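Jonumex brings bottle-lamp kits to Sulside, with big claims and a thin instruction sheet

Jonumex, the mail-order firm best known for its lampshade rings, has started selling a kit that it says will turn any empty spirits bottle into a table lamp in under an hour. The kits went on sale on 11th April from the company's counter in Sulside and through its website. A second counter is promised for Clunberg in November.

The announcement is not shy. It calls the kit "the end of the boring bedside light" and says that buyers can expect "a professional finish every time". Anyone who has tried to put a hole in thick glass at the kitchen table may want to read that second line again.

What comes in the box is fairly modest. There is a lamp holder on a rubber bung, a length of flex with a switch, a drill bit for glass and a string of small battery lights for people who would sooner leave the bottle whole. The shade is extra. So is the bulb. The bottle, naturally, is your own problem, and the bung comes in one size only. Jonumex says it fits "most popular necks", but it has not published a list, and a spokesperson would not say which bottles had been tried.

The company does say that 416 lamps were made during its trials. It does not say who made them. If the trial lamps were put together by the firm's own workshop staff, with a bench drill and a steady water feed, the figure says very little about how a beginner will get on with a hand drill and a washing-up bowl.

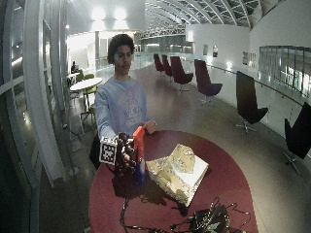

Then there is the matter of the instructions. They run to 2 pages, and much of the first is taken up with ideas for ribbon and glass pebbles. Drilling gets a short paragraph near the bottom. It tells the buyer to keep the glass wet and go slowly, which is sound enough, but it says nothing about goggles, and nothing about keeping the water well away from a mains drill. Asked about this, Jonumex said the sheet was "a starting point" and that a longer version would go on its website. It gave no date.

Small lamp makers in the town are not rushing to applaud. Edet, a two-room workshop behind the old Sulside corn store, has been selling finished bottle lamps for years and says it throws out a fair number of bottles that crack on the way. Its view is that the kit is fine for the battery lights and hard going for anything with a plug. Edet has an obvious interest in saying so, and its own lamps are not cheap, so that opinion should be taken with some salt as well.

The kit is also being sold as a green purchase. Jonumex claims that every lamp "saves a bottle from landfill". That is a stretch. Most glass bottles in Sulside go out with the recycling, and a bottle that has been drilled, glued and filled with pebbles is a good deal harder to recycle afterwards. No figures were offered to back the claim.

Demand, according to the company, has been strong. It reports 1,026 orders before the kits went on sale, helped along by a discount code shared on its social media page. How many of those orders have been paid for is less clear. The order form let people reserve a kit without paying anything, and Jonumex declined to say how many reservations had become sales.

Returns could prove a sore point too. The terms on the website say that a kit can be sent back within the usual period, provided the drill bit has not been used. For a product whose main selling point is drilling a bottle, that leaves an unhappy buyer with very little room. Faulty parts are covered separately, and the company says it will replace a switch or holder that fails.

None of this has stopped the Sulside counter from putting on a cheerful display, with green and amber bottles lit up in the window. They do look attractive. All of them, when we called in, were running on the battery lights.

Jonumex says a larger kit with two sizes of bung is being considered for the Clunberg opening. It would not give a price.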